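Siltwood Classroom Kit
Simulated humanoid coursework for high school clubs and first-year classes

The Siltwood kit is a software package for student teams that want to work on humanoid control without a robot in the building. It runs on Truvano 2 or later and includes furnished rooms, one full-size humanoid model, and a set of graded tasks.

Unit 3, Approach and Stop, takes place in the living room. Students write a controller that walks the robot to the sofa and holds a standing position close to it.

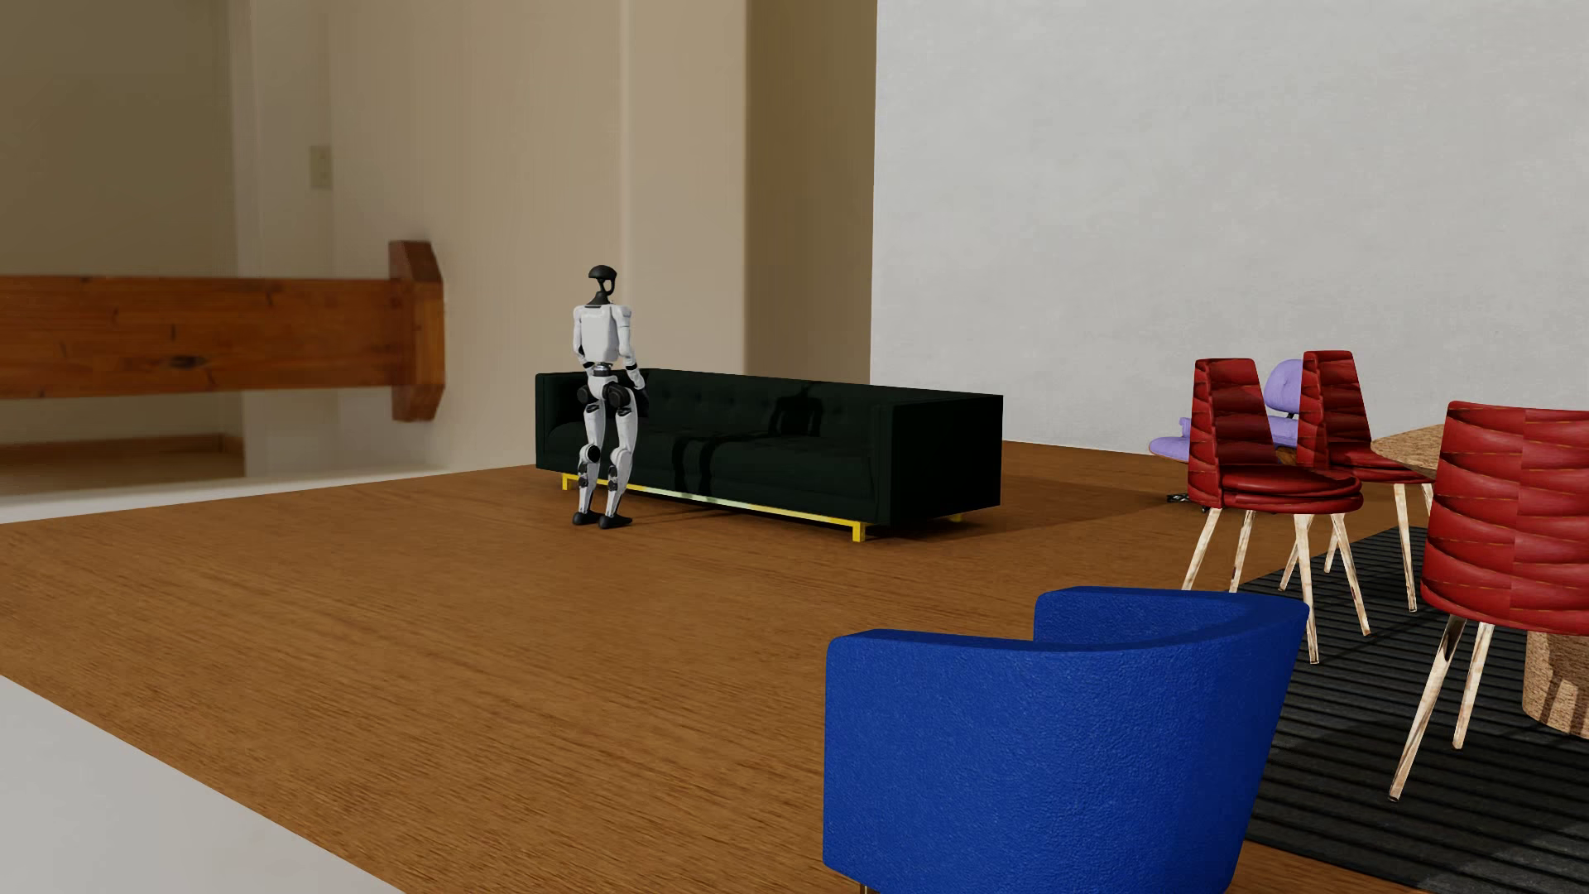 Living room, Unit 3. Robot standing at the sofa.

Each run is saved with joint positions and the robot's own view. Teams can replay a run from either viewpoint and export it for a report. The scoring script checks stopping distance, balance, and contact with furniture. A run ends after 90 seconds whether or not the robot has stopped.

Unit 4 moves to the hands. From the robot's own view, students learn how far the arms have to come up before the hands show, and how the robot's shadow can throw off a simple color threshold on dark upholstery.

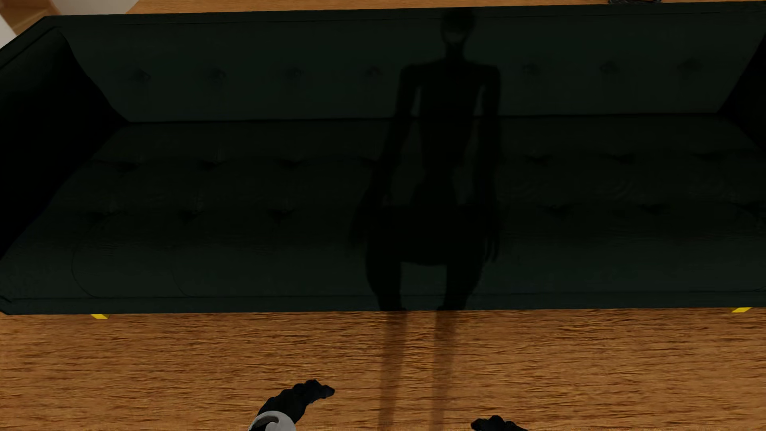 Most clubs spend two or three meetings on this unit. The lesson notes by Iman Ait Ali include a shorter version that skips the threshold exercise.

What you get
Room files and robot model
53 lesson sheets (PDF)
Scoring script with source
Entry to the Sternari student round in November

Requirements
Truvano 2 or later
A graphics card with 8 GB of memory
One license per club or class, any number of seats

Item number: 2347
Not included: Morsy gamepad adapter (item 2004), needed only for manual driving in Unit 1.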